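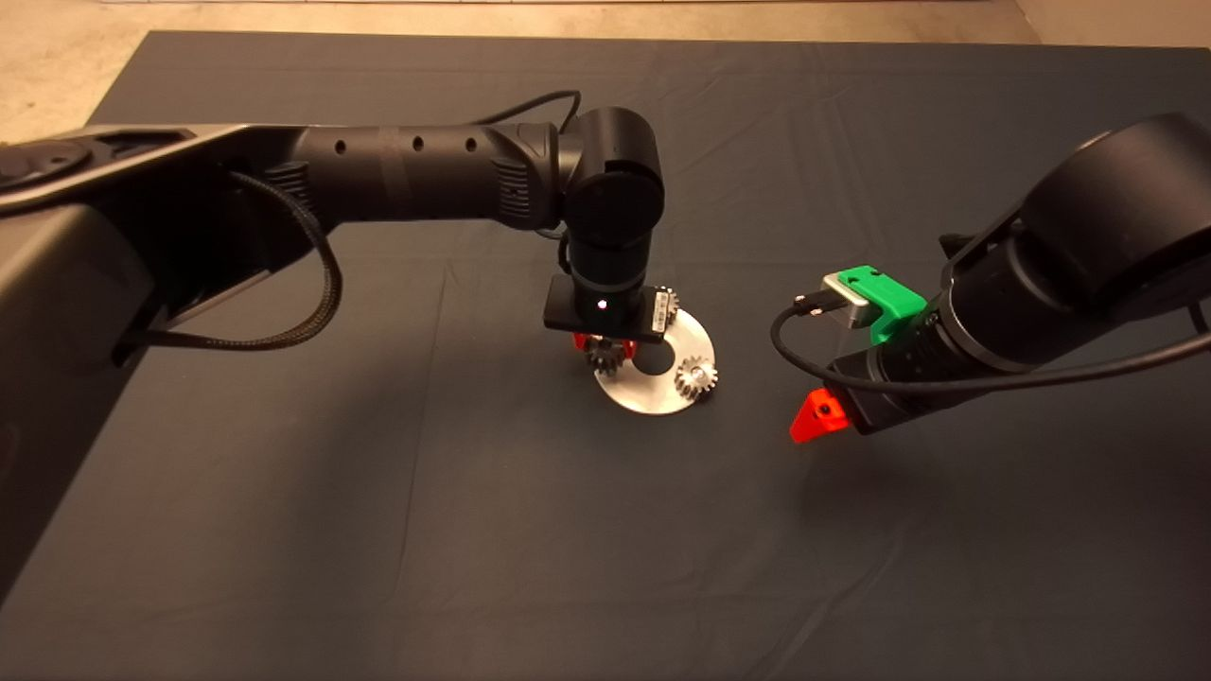

Bench practice for two-arm gear work
Flokurcombe Workshop, Gallery 9

Text by Sze-wing Tseng

This page goes with the bench rules for the two-arm stations at Flokurcombe. The rules were last changed in August. They cover setting up, running and closing down a station where small metal parts are picked up and placed on a plate. They are shop rules. They sit under the site risk assessment and do not replace it, and if the two disagree, the risk assessment wins and I would like to hear about it.

Most of the notes are a line or two long. Where a rule has caused arguments I have written a bit more.

The work surface

Lay the dark cloth before the arms are powered. It should reach past the area both grippers can touch. Small wrinkles are allowed. A fold tall enough to catch a fingertip is not, and neither is a fold under the plate.

Nothing goes on the cloth except the parts for the current job. Hex keys go back in the rack even if you will need one again in a minute. Drinks stay on the other side of the floor line.

Replace a cloth when it has a hole, an oil spot, or metal chips you cannot shake out. Used cloths go in the bin marked Hung, not in the regular laundry.

Plate and gears

Set the plate flat with the center hole clear. Press on the rim with two fingers. If it rocks, lift the cloth, look underneath and start over.

Gears start flat, on the plate or on the cloth, wherever the job sheet puts them. Do not stack them. Do not stand one on its teeth to see if the gripper can manage it, unless that is what the job sheet asks for.

Wipe the gears before the first run of a shift. Check the teeth for burrs while you have each one in your hand. A gear with a bent or chipped tooth gets a tag and leaves the station.

If a gear falls off the table, stop both arms before anyone bends down. We had this as a suggestion for a long time and it is now a rule.

Hold height

A held part should travel low. For gear work on the Donda fixture the limit is 90 mm above the plate, measured from the underside of the part. Operators who came from the larger cells tend to lift higher out of habit, and the part then has farther to fall.

Do not reach under a held part. This applies when the arm is paused too. A paused gripper can still let go.

Two arms, one plate

One arm works over the plate at a time. The other waits to the side, clear of the path, with its fingers empty unless the job sheet calls for a handover. It may hover. It does not need to go all the way home between moves.

The job sheet names a lead arm. If both arms need to be over the plate at once, the sheet has to say so, and the first three runs are done at reduced speed with a second person at the stop button.

Left and right mean left and right as the operator station sees them. Please write it that way in the log. Half the confusing entries from last year came from people standing across the table.

Fingers and pads

Look at the finger pads at the start of each shift and again after lunch. You are looking for cuts, shiny patches and anything stuck in the surface. Swap pads as a pair.

Check the screw in each finger with the hand driver. Finger-tight is not tight. Do not use the power driver on printed parts, which crack around the hole and then fail some days later on somebody else's shift.

Printed fingers and pads may be any color. Color says nothing about the material or the load rating, so read the label in the parts drawer.

Cables

Every cable on an arm needs enough slack for the full reach of the joint it crosses, and no more than that. Move the joint by hand through its range, power off, and watch the loop. It should not touch the table, the plate or the other arm.

Tie cables to the link and never to a joint cap. Leave the tie loose enough that the cable can slide a little.

The wrist camera cable is the one that gets snagged. Give it a wide loop that runs back toward its own arm. If you find it hanging over the plate, stop and route it again before the next run.

Camera mounts

Printed camera mounts are fine at this payload. Grip the mount and try to twist it. If it moves, tighten it and repeat the camera check, even if the picture still looks right on the monitor.

Do not borrow a mount from another station. They look alike and they are not drilled alike. Spares are in the Jovton cabinet, top shelf.

Indicator lights

Know what the light on your gripper means before you run it. The card is taped inside the station door. A light that is on does not tell you the arm is safe to touch, and a light that is off does not tell you that either. Lock out the power first.

Hands, sleeves, hair

No gloves within reach of a moving arm. Sleeves above the elbow or buttoned at the wrist. Long hair tied back, lanyards off, rings off.

Gloves are fine for cleaning gears with the power locked out.

Stopping

Any person in the room may press stop for any reason. They do not have to explain it first. Log the time and what you saw, restart from the home position, and carry on.

After a stop with a part in the gripper, support the part with the catch tray before releasing it. Do not catch it in your palm.

The log

Write one line per run: the job sheet number, the lead arm, the result, your initials. If a part was dropped, write where it landed. "OK" is a result. A blank is not, and I will come and ask you about it.

Keep failed runs in the log. Log book 551 has a page torn out, and we lost most of a morning working out whether a drop had been reported.

Closing down

Park both arms to their own sides, empty. Take the gears off the plate and put them back in their tray. Fold the cloth inward from the edges so any chips stay inside, and shake it over the metal bin.

Power off at the station, then at the wall. The last person out signs the door sheet, with the time.

Questions and changes

Rule changes are read out at the 11 a.m. station meeting and take effect the next shift. Send suggestions to me on paper or drop them in the tray by the door. Please include the station and the job sheet number.

Previous: Gallery 8, Fixtures and trays
Back to all galleries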